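Ikport Community Sports Program
Equipment Care and Storage – Handout 2
Prepared by Paraschiva Neagu, May 2025

Racket Bags: Choosing, Packing and Storing

This handout goes with the second session. Bring it back for the stringing session in July, when we will use the same bags and the same check sheet.

Why the bag matters

Most of the damage we find on club rackets is done off the court. A frame gets leaned against a radiator, or it goes into a car trunk under a box of balls. Strings lose tension faster in heat, and grips that are shut away damp start to smell and peel. A bag will not fix careless handling, but it keeps the frame away from hard edges and keeps the small items together.

Types of bag

Head cover. Protects the strings and the hoop only. The handle stays outside. Fine for a racket that hangs on a hook between sessions.

Full-length single bag. Covers the racket from head to butt cap. It usually has one long zipper. Some have a flat pocket for a grip roll or a dampener.

Multi-racket bag. Holds several frames and often has a separate section for shoes. These are heavy when full, and players tend to leave things in them for weeks.

Duffel or backpack. Good for clothes and water. If the handles stick out of the top, keep the bag upright.

The program owns 40 full-length bags. They are numbered on the inside label and each number matches a racket on the sign-out list. Please do not swap them, even when two look the same.

Before you pack

Lay the bag flat on a clear surface with nothing under it. Open the zipper all the way. A half-open zipper is the usual cause of split seams, as people force the head of the racket past the last few inches.

Shake out grit and sand. Clay dust gets into zipper teeth, and a dry toothbrush takes it out. Feel along the bottom seam for holes and check both ends of the carrying strap.

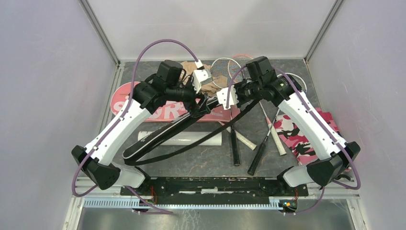

Figure 1. Long black racket bag lying diagonally on a dark gray floor.

The long shape makes these bags awkward to handle from one end only. Support the middle when you lift one with a racket in it, and set it down flat so the head does not take the weight.

Packing order

1. Wipe the frame and the grip with a dry cloth.
2. Look at the strings. If one is broken, cut out the rest the same day and write it on the sheet.
3. Slide the racket in head first, or handle first if the bag is cut that way. The wide part of the bag takes the head.
4. Put flat items in the outside pocket. Balls do not go in with the racket.
5. Close the zipper slowly, holding the fabric together ahead of the slider with your other hand.
6. Fasten the strap so that it does not drag.

If the zipper sticks, back it up an inch and look for caught fabric. Pulling harder bends the teeth.

Storage

The Zonthorpe storeroom has 28 wall hooks, and the remaining bags go on the Culeo shelving, lying flat and no more than 2 deep. Hooks are for bags with a sound strap. A bag with a torn strap goes on the shelf with a repair tag – red for the strap, yellow for the zipper.

Leave wet bags open and empty on the drying rack overnight. Do not use the heater.

Shelf space is 148 inches along the back wall. The last section belongs to the Ene junior group, so keep it free.

Terms used in this handout

Butt cap: the flared end of the handle.
Hoop: the part of the frame that holds the strings.
Slider: the moving part of a zipper.
Dampener: a small rubber piece fitted between the strings.

For next session

Take one bag from the sign-out list, go through the checks above and fill in one line of the check sheet. Note the bag number, the state of the zipper and strap, and anything you found in the pockets.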